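Speaker notes, Flemow open evening, 2024-02-17
Talk: Should you build a robot arm at home?

Start with the money. Say the parts bill before anyone asks: 2884 so far, and the bench was free. Pause there. Somebody will laugh.

Then the claim on the Zastov forum, that a home-built arm will "pick anything after an evening's training". I don't believe it. Ask who in the room has seen one do it twice running, with the lights changed in between.

My own numbers. 40 tries on fruit in November, 20 of them good. I moved the fruit back by hand after every miss, and the videos people post leave that part out. Don't soften this.

Depth sensing: spend two minutes, no more. It helps with distance. It doesn't tell you how hard to squeeze. Mention bruising.

Skip the Seixas gripper story if we're running late.

What I'd still build one for: learning to wire, learning to swear at firmware. Housework, no. If someone says 1000 more tries would fix it, ask who is going to sit there for them.

Last slide, leave it up for questions. The banana, and the sensor with its pink light on.
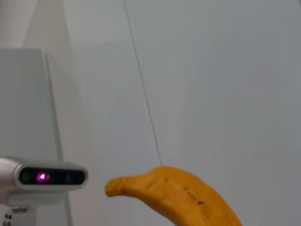
Moushumi Bhuiyan disagreed from the floor: half the tries working was better than she had expected from a home build, and she would happily sit through the next thousand if she could choose the fruit.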